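Recording Suturing Demonstrations by Remote Control

Thibault Jacquet, Undholm
Updated May 6, 2026

These steps cover one recording block on the Nimero console. You should already have finished the setup page and know how to clutch and home both arms.

Before you start

1. Log in with your operator name and open a new block. A block is 14 demonstrations.
2. Set motion scaling to 3. Leave it there for the whole block, even if it feels slow.
3. Home both arms, then check that each jaw opens and closes fully from the hand controls.

Recording a stitch

4. Press the left pedal to start recording. Wait for the tone before you move.
5. Pick up the needle, drive it across the cut, and pull the thread through at a steady speed. Expect around 50 seconds for this part.
6. Tie the knot and trim the ends. If you drop the thread, pick it up and keep going. Recoveries stay in the recording.
7. Watch the wrist views while you work. Keep track of the thread as well as the jaws, and clutch before you reach the edge of your hand range.

Wrist views during suturing: 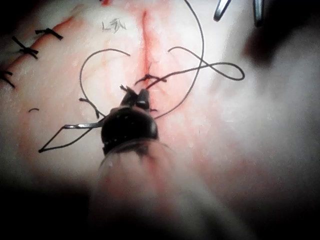
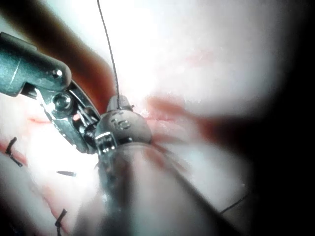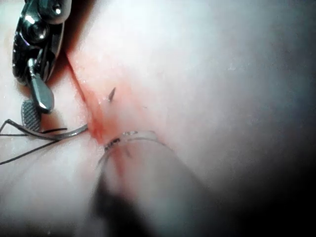
8. Press the left pedal again to stop. Keep your hands still until the tone ends.

Labeling and saving

9. Mark the demonstration as complete, partial, or discard. Use discard only for a console fault or a lost video stream.
10. Add a short note if you regrasped the needle more than once.
11. Rest after 7 demonstrations, then home the arms again before the second half.
12. Close the block and copy it to the Bodin drive. Training jobs pick up new blocks overnight.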